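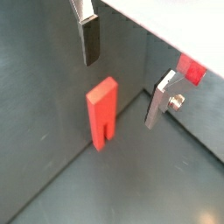

Wrist camera, block in the corner of the bin, fingers open.

Ticket: Grasp planner returns "no feasible candidate" for block near bin corner
Component: Siltosier (grasp planner)
Also touches: Hemia (perception), Tudus (task runner)
Opened: 29 October 2024
Priority: normal
Status: resolved, one follow-up open

Reported behavior

Tudus asks for a pick of the red block. Hemia finds it right away with a good pose, and then Siltosier throws out every candidate and the task aborts. Move the block to the middle of the bin and the same request plans on the first try. Leave it near the corner, as in the view at the top of the ticket, and we get the abort 18 times out of 18. I love a bug that reproduces like that!

Log excerpt

hemia: object found, class=block_forked, pose ok
siltosier: candidates generated: 1167
siltosier: rejected (collision: finger/wall): 1167
siltosier: result NO_FEASIBLE_CANDIDATE
tudus: pick aborted, returning to hover

First look

My first guess was the pose. The block has that slot cut up from the bottom, and the two legs aren't the same width, so a flipped estimate would put the fingers in a silly place. I overlaid the Hemia mesh on the point cloud and it sits beautifully, wider leg on the correct side. Perception is off the hook.

Second guess was the bin model. The left side of the block is very close to the wall, so if our wall were drawn too thick there'd be no room for a finger. I turned on the collision view in Choo and there it was: the walls were fat. Really fat! Siltosier was padding every static surface by the default margin, and then Tudus was adding its own margin when it loaded the bin into the world. We were paying for safety twice.

Change 1: margin applied once

Removed the padding step from the Tudus loader and left it in Siltosier, where it can be set per object. Reran with the block untouched. Rejections dropped a lot, but we still had no winner. The survivors of the wall check were now failing on finger/floor.

Change 2: finger geometry

This was the fun one. The planner was using one box for both fingers, the same shape mirrored. They aren't the same shape on this gripper. One is a flat dark plate with a squared-off tip, the other is bare aluminum with a black pad on its inner face and a bolt head sticking out on the outer side. The shared box had to be big enough to cover all of that, so the plain plate was carrying a phantom bolt around with it.

I split the model into two meshes and gave each finger its own link in the config:

gripper.finger_a.collision = plate
gripper.finger_b.collision = padded_with_bolt
gripper.mirror_fingers = false

With that in, the planner can choose which finger goes on the tight side, and it picks the plate. So satisfying to watch in Choo.

Result

Siltosier now returns 4 feasible candidates for the corner pose. Tudus took the top one, closed on the block and lifted it out cleanly. I repeated the center pose as well and it plans as before, with planning time up by around 2 percent, which I'm happy to live with.

Still open

The jagged upper edge of the bin wall is a plain straight line in our model. It doesn't matter for this pick, but the approach path passes over it, so I'd like the real profile in there. Moved to a follow-up under Hemia.

If you maintain another cell on the same config, pull the loader change and the finger change together. With only the first one you'll swap wall rejections for floor rejections and wonder what you gained.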